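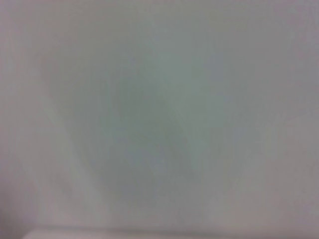
Who may attend the Society's summer supper at Priltodholm?

Members of the Society may attend, each with one guest, provided the guest's name has reached the Secretary's office before the list is closed.

Society > Members' Pages > The Secretary's Diary

News Diary Suppers Outings Joining Contact

23 May 2007

The morning was given over to correspondence. The letters concerning the summer supper had been allowed to gather during my absence at Eberhard, and it seemed right to answer them in the order in which they arrived. Most were plain requests for places. Several members asked whether the supper would again be held at the long tables, and were told that it would. One gentleman wished to be seated away from the piano. His request has been entered in the book without comment.

The more difficult letters were those concerning guests. The rule on this point has stood unchanged for some years, and I had supposed it to be well understood. A member may bring one guest to any supper, and the same guest may not be brought more than twice in a year. The purpose of the rule is to encourage those who enjoy our company to apply for membership in the ordinary way. It would appear that in certain parts of the district it has been read as permission to bring two guests at once, provided neither has come before. I have replied that this is not the meaning of the rule, and have enclosed a copy.

A further matter was raised by a member living beyond Hadier, who asked whether a cousin staying in the house for the whole summer should be regarded as a guest or as part of the household. The rules do not say. I have written to Mr Prakash Kaimal, who drew up the present wording, for his view on what was intended, and have asked the member to be patient. My own opinion is that a cousin is a guest, however long the stay.

At noon I walked down to Priltodholm to look over the rooms. The large room has been repainted since November and is much improved. The smaller room, where new members are received before the meal, remains dark in the corner by the stairs, and the lamp that used to stand there has been moved to the landing. I asked that it be put back. The new members' half hour is the most valuable part of the whole evening, and people who have never met should be able to see one another's faces.

On that subject I wish to record a few thoughts while they are fresh. The Society's roll now stands at 666, the largest in my time as Secretary. It is a cause for satisfaction, and several members have written to say so. It has also become possible to belong to the Society for a full year and to speak only to those one knew beforehand. I have watched this happen at the last few gatherings. New members arrive in good time, are given a badge and a glass, and are greeted at the door with real warmth. They are then left beside the window until supper is called. No unkindness is intended. Old friends who have not met since the winter naturally turn to each other first.
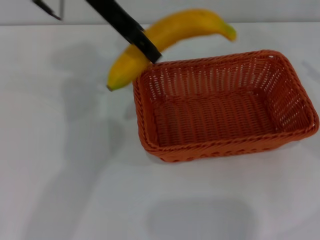
The remedy that has been put forward is a system of hosts. Each new member would be placed in the care of an established one, who would write a short note before the evening, meet the newcomer at the door and remain at the same table for the first course. After that both would be free. I am in favour of the plan, with one reservation, namely that hosts should be asked privately. An appeal from the top table would bring forward the same willing people as always, and several of them already have more than enough to do on the night. Nearly 20 new members are expected at the supper, and I should like the arrangements for them to be settled before the invitations are posted.

The seating plan must be considered together with this. It has been our custom to let members choose their own places, apart from the top table. I do not propose to end the custom. I do propose that one place at each table be kept back by means of a card, so that a newcomer may sit among people who know the house and its ways. Some will object that a card on a table spoils the ease of the evening. I have heard this objection every time the question of cards has been raised, and I have yet to hear it from anyone who was new.

In the afternoon there was a telephone call from Estusitz. The social circle there has invited our members to its garden afternoon, as it did last year, and has asked for an early reply. The invitation is most welcome. Last year's visit was enjoyed by all who went, although the coach was late in leaving and there was some confusion over which gate should be used. I have accepted on the Society's behalf and have asked for written directions. I also enquired whether our hosts would prefer that we bring something towards the tea. They would, and it was left that we should decide between cakes and preserves. Cakes were taken last year and travelled poorly.

The question of dress was mentioned during the same call. The card from Estusitz says "informal", a word which has been a source of trouble in the past. At the last garden afternoon some of our party came as though for a wedding and others as though for a walk on the hills, and both sets were uncomfortable until tea. The notice to members will therefore say that a jacket or a summer dress will be suitable, and that the lawn is soft near the pond. I consider that sufficient.

I must note one small disappointment. The reading evening, which was to have been revived after the supper, has been put off. The member who had kindly offered her drawing room is to have builders in the house, and no other room of a proper size has been offered. The large room at Priltodholm would be quite wrong for it. The pleasure of those evenings lay in the chairs being close together and in the sense that one was in a person's home. I have written to thank her and to say that the offer will be remembered.

The proof of the supper invitation came back from the printer late in the day. The Society's name is correct. The hour is correct. The word "supper" has been printed as "super" on the reply card, and I have returned it with a mark in the margin. The paper is a little thinner than that used last year, but it takes ink well, and I see no need to make a difficulty of it.

After tea I began the letters to possible hosts. They are short. Each gives the name of the new member, the part of the district in which that person lives, and any interest stated on the form of application. It is surprising how few people state an interest. A good many have written "meeting people", a sound reason for joining but of little help in choosing a host. Where a form mentions gardens, music or walking, I have tried to find a suitable companion. Where it does not, I have gone by neighbourhood, in the hope that a shared bus or a shared baker may supply the opening remarks.

Matters carried forward: the reply from Mr Kaimal concerning the cousin; the lamp; the corrected reply card; a decision on the preserves; and the piano, which has not been tuned and on which, I am told, somebody has offered to play.

Members are reminded that changes of address should be sent to the Secretary's office in writing. A word passed across the table at supper cannot be relied upon to reach the roll.

Filed under: Secretary's Diary, Suppers and Gatherings, New Members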